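Packing small boxed items into a divided tray

Quick one, people keep asking how we pack the little stuff at Gravham so it doesn't rattle around. Any small packaged thing works, tea, soap, spare bulbs.

What you need
Cardboard tray with dividers
Your small items
Packing list, paper or on a laptop
Table you can sit at. A long one if you can get it.

Set up
Laptop on one side, tray on the other. Don't put the tray behind the lid, you'll be reaching round it all day. Cable looped out of the way of your elbow. Chair close in.

Check the tray first. Push the dividers down till they seat. A bent one, flatten it now, not when half the slots are full.

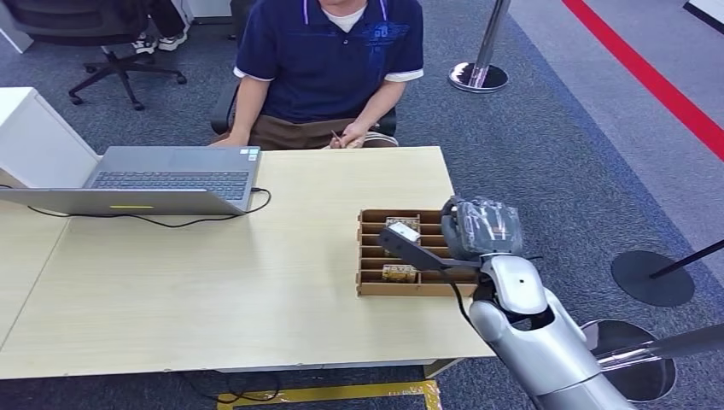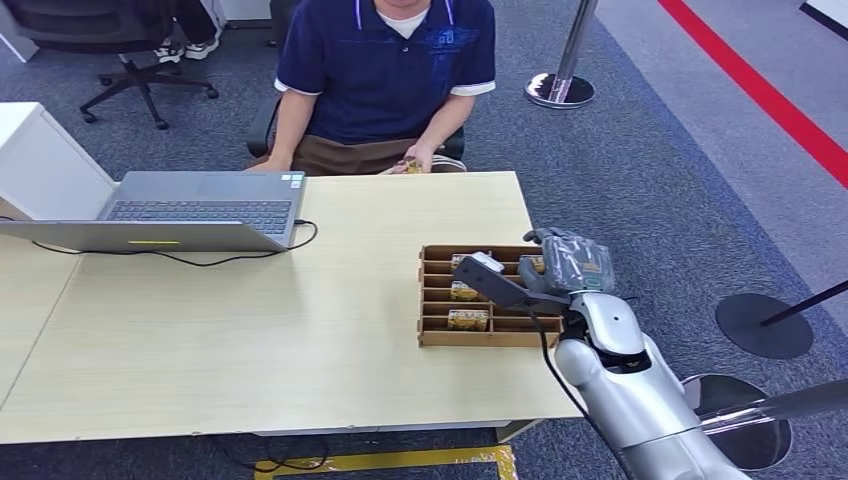

Laptop left, tray right in both.

Posted by Neema Khaemba, 20th September
Filed under: Packing, Small goods

Filling it
Start at the far end and work toward you. One item per slot, long side along the slot. Printed side up so you can read it without pulling it back out. Should go in with a light push. If you're forcing it, wrong tray.

Keep the next item in your hand while you read the list, saves hunting for it. Finish a column before starting the next one. I used to go accross and always lost my place.

Too loose? Fold a strip of scrap paper and tuck it down the side. Not tape. Tape pulls the print off.

Checking
Run a finger down each column. Anything sticking up gets turned or swapped. Then tick it off on the list, per tray, not at teh end of the day. We did 187 trays for the Kindau order and the ones ticked late were the ones we had to reopen.

Closing up
Flat sheet of card on top, then the outer box. Tilt it gently. If it slides, more paper at the ends.
Label on the short side so it reads when stacked.

Mixed orders: same thing but give each kind its own column. Pascal does them by row, also fine, just write it on the lid.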